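Category: Household customs > Kitchen and table > Disputed advice
Shares: 95 | Comments: 20

Cup inversion

Cup inversion is the habit of storing or setting out drinking cups with the mouth facing down. It is found in homes, cafeterias and hotel rooms, and it is usually defended as cleaner than storing them upright. The defense is repeated far more often than it is tested.

Claimed benefits

The common claim is that an inverted cup keeps out dust and insects. As far as it goes, this is hard to dispute, as falling dust lands on the base and the inside stays covered. What the claim leaves out is the rim. An inverted cup rests on the one part that will touch the drinker's mouth, and whatever is on the shelf or cloth can end up there. Household guides that recommend inversion seldom mention the shelf at all, or they add a line telling the reader to keep it clean, which would be good advice for upright cups too.

A second claim is that inverted cups dry faster. Water does run down and out of them. On a flat surface, however, the rim can form a partial seal and hold damp air inside, and people who have lifted a glass off a counter and found a ring of water under it will know the result. Racks and ribbed mats avoid the problem, but then it is the rack doing the work.

A third claim, that inversion makes cups last longer, appears in older kitchen manuals without any evidence. Some owners of thin glassware say the opposite, on the ground that the rim is the weakest part and should not bear weight. They don't offer much evidence either.

Origin stories

Several accounts say where the habit began, and they cannot all be right. Siu-fong Kao, in the pamphlet Rokik: Notes on the Table, traced it to roadside tea stalls, where open cups would have filled with grit. The story is plausible, but Kao gave no source for it, and the stalls are not named or dated. A rival version credits the dining rooms of ships. It is popular with writers who like ships.

The simplest explanation is that people in many places had dusty rooms and thought of the same fix. This makes a poor story and is rarely printed.

As a signal

In some settings an inverted cup means that the guest wants no coffee or tea. How widely the signal is understood is open to doubt. Etiquette writers disagree on whether it is polite, and at least 2 of the guides listed below contradict themselves on the point between one edition and the next.

Testing

The Rennie kitchen trial, often quoted in favor of inversion, compared 4 cups over one May. No upright cups were included, so it is unclear what the inverted ones were being compared with. The trial's summary calls the results "encouraging." Later articles cite the summary and skip the trial.

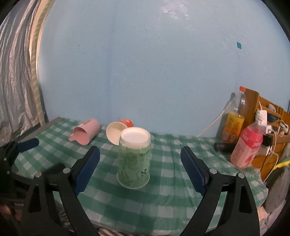
Vol. 4, p. 95

A green cup stored mouth down on a checkered cloth, with a paper cup on its side behind it. On cloth, the rim question raised under Claimed benefits applies with more force, as fabric holds crumbs and damp longer than a wiped shelf does.

Related entries
Dish rack
Rennie kitchen trial
Rokik: Notes on the Table
Saucer (as lid)
Ultness guide to table manners
Badness in stored glassware (musty odor)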